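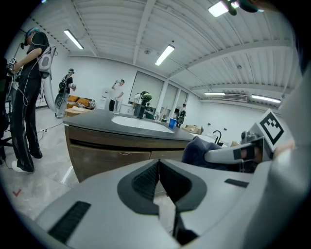 Ulton G3 hand grippers, the pair. Three weeks in. Paid 499 for the set, backpack and headset extra, and yes the shipping was slow.

Short version: good grippers, annoying straps, buy if you do kitchen stuff.

Grip first. The ribbed V in the jaw is the best part. Cups, glasses, bottle necks all center themselves, hardly any fiddling. Flat things are another story. Spoons lying on a counter, forget it, I got one in maybe every third try. The Endby pair I had before did flat stuff better but dropped anything round.

Weight. 317 grams each on my scale, Ulton says less. Fine for the first half hour. After that my wrist wants a break. Housing is smooth and wipes clean, no complaints there.

Markers. One square on a card, stands upright on the grip. Tracking was solid at the sink and down at drawer height. Lost it when I crossed my arms over or turned the left one too far in. Long sleeves bunch up under the arm too, roll them up before you strap in or you'll be redoing it mid take.

Several of us running at once in one big room, no mixups between pairs. Was worried about that. The Yeh controller got confused with two people, so big plus here.

Cable from the pack is to long. Clip it to your belt. Manual is useless on calibration, skip to the back page, the steps are there and they work. Redo it after lunch, mine drifts a bit.

Would I pay 499 again? Probaly. At 400 no question. Ledport has a lighter one coming in April, might wait if your wrists are bad.

Four stars. One off for the straps.

Khrystyna-Mariia Vakulenko
23 November 2024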